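Line Attendant, Robot-Assisted Kitchen (four openings)

Nurkier Catering - Central Kitchen
Posted 24 January 2022
Full time, hourly, day and evening shifts
Reports to: Heather Halliday, Kitchen Operations Manager

About the job

Nurkier prepares and packs meals for office cafeterias, two hospitals and a number of schools. On a normal day the central kitchen sends out about 1000 trays. Until last year every tray was portioned, heated and plated by hand. We are now moving part of that work to robot arms, starting with the side dish and fruit stations, and we are hiring four people to work alongside them.

You do not need a technical background. You do need to know what a good tray looks like and be willing to stop a station when something is off. Most of the people already doing this job came from our own packing line. The rest came from restaurants, school kitchens and one bakery.

What has changed on the line

The arms take over the repeated reaching: picking an item from a container, placing it on a plate, moving the plate along. Each arm runs a program called Rultar, which our attendants start, pause and adjust from a touch screen at the station. Attendants do not write code.

People still do the prep, the seasoning, the hot pans, the allergen checks and the final look at every tray before the lid goes on. Special diet trays are still made entirely by hand in a separate room, and there is no plan to change that.

Packers used to spend a full shift at one position. Attendants now look after two stations and rotate every two hours between the line, prep and the practice room. There is less lifting and less bending over the belt. There is more standing and watching, and some people find that tiring in a different way. The floor is also noisier in the evening, when both belts are running. If you are thinking of applying, come and stand on the line for an hour first. We can arrange that.

No one was laid off when the first stations went in. Packing hours did go down, and those hours were moved to prep, delivery loading and this role. Current packers who want to apply will be interviewed before outside applicants.

The practice room

New tasks are tried in the practice room before they reach the line. Toy food is used for the early rounds so that nothing is wasted and the table can be reset quickly. Attendants set out the table, run the task, write down what went wrong and set it out again. A session lasts up to two hours, and you can expect two or three sessions a week.

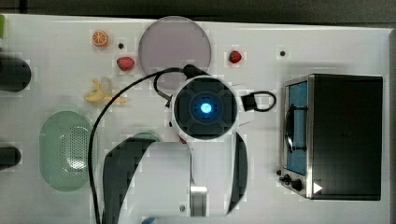 Practice table with toy fruit, a colander, a plate and a toaster oven.

We ask attendants to do this work because they know the food. An engineer may be satisfied when a piece of fruit ends up on the plate. Someone who has packed trays will notice that it is sitting where the bread goes. Your notes go straight to the engineering team, and they are expected to answer them within the week.

Your duties

Start up and shut down two stations, including the safety checks on the printed sheet.
Refill containers and keep plates stocked.
Watch for drops, jams and wrong placements, and pause the station when needed.
Clear and clean the station at each product change. Training on the Clenero wash system is provided.
Finish trays by hand when a station is down.
Set up and reset practice tables and write short notes after each session.
Check labels against the order sheet at the end of the line.

What we are looking for

At least six months of work in a kitchen, cafeteria, food plant or grocery department.
A food handler card, or willingness to get one in your first 30 days. We pay the fee.
Able to stand for most of a shift and lift 35 pounds.
Able to read and write short work notes in English. A second language is welcome - many of our crew speak Spanish or Vietnamese at work.
Comfortable telling a supervisor that a station should stay off.

Experience with robots or other machinery is fine but will not count for more than kitchen experience.

Training

The first three weeks are paid training at the full rate. Week one is spent on the hand line, so you know the work the arms are doing. Week two is in the practice room. In week three you shadow an attendant on both shifts. After that you are assigned a shift, and Heather Halliday meets with each new attendant once a month until May.

Attendants who want to learn more about station maintenance can take the in-house course run by our maintenance lead. The course takes 280 hours, spread over a year, and all of it is on the clock.

Hours and benefits

Day shift runs 6:00 a.m. to 2:30 p.m. and evening shift runs 2:00 p.m. to 10:30 p.m., both with a 30-minute unpaid meal break. Evening shift carries an hourly premium. Health and dental coverage begins after 60 days. You get a free meal each shift, work shoes once a year, and a locker. Parking is free, and the 111 bus stops across from the gate.

How to apply

Pick up a form at the front office, Room 202, or ask the front desk to mail you one. A resume is welcome but not required. Please say which shift you prefer and whether you would like to visit the line before your interview.

Interviews last about 40 minutes and include a short walk through the kitchen. Wear closed shoes. Bring a hat or hair tie if your hair is long - we have nets at the door.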